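Dunstan College robotics club — towel and cloth task, gripper keeps taking too much

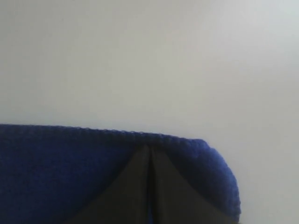

Wrist camera view, blue cloth, fingertips just under the top edge

hullalwood_tom
Year 12 group, second term on the arm. The task for the Greveo round is to pick a cloth off a rail, carry it across and lay it in a tray without it folding over. We score well on the carry and badly on the pick. The fingers go in too deep and bring up a thick wad, so it lands in a lump. The picture is from our practice cloth. Any ideas before December?

Bestarik22
What closing force are you using? We had the same trouble and dropped ours a long way.

hullalwood_tom
Set to 200 in the software, whatever unit that is. The manual doesn't say.

Bestarik22
Try half that and see if it still holds.

pennywhistle
I don't think force is the problem. Your tips are close to the edge already, with only a thin band of blue above them. I'd look at the angle you come in at. If you come straight down on a knit that bumpy, the stitches drag and bunch up.

Bestarik22
Angle matters less than you'd think with wide fingers like those. We changed ours twice and the scores stayed the same.

pennywhistle
On a flat weave, maybe. This is knitted or crocheted by the look of it. Different thing altogether.

B. Hubmann
I help with the Dunstan group. Tom, the rules say the competition cloth is plain cotton, 3 mm thick at most. I would practise on that as well. The blue one is a harder pick and you may be fixing a fault you won't meet on the day.

hullalwood_tom
Fair point, Mrs Hubmann. We only have the one cotton cloth and the other team has it — will ask.

pennywhistle
Keep the blue one in anyway. If it works on that it'll work on cotton.

Bestarik22
Not always. Cotton slips.

hullalwood_tom
Did 5 runs at lunch with the force halved and the same angle. Three good, two dropped on the way over. Trying the angle next, force back where it was so we only change one thing.

B. Hubmann
Write the settings in the log this time, please.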